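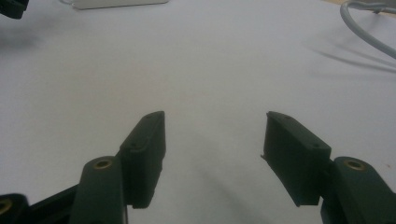 Search this site Go

4.2 Estimating finger opening

I'll admit we got this wrong the first time. Our planner, Briltora, used to trust the commanded width, and Jarmo Heiskanen kept finding grasps that closed early (he was so patient with me!). So now we read the opening straight from the wrist view, using the two finger pads.

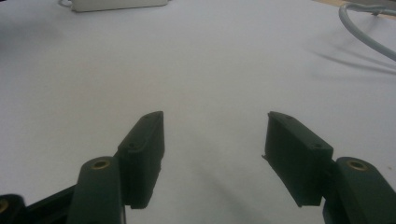 Figure 3. Open fingers over a bare stretch of tabletop.

The filter looks back over 19 views and drops any estimate that jumps too far – crude, but I like it.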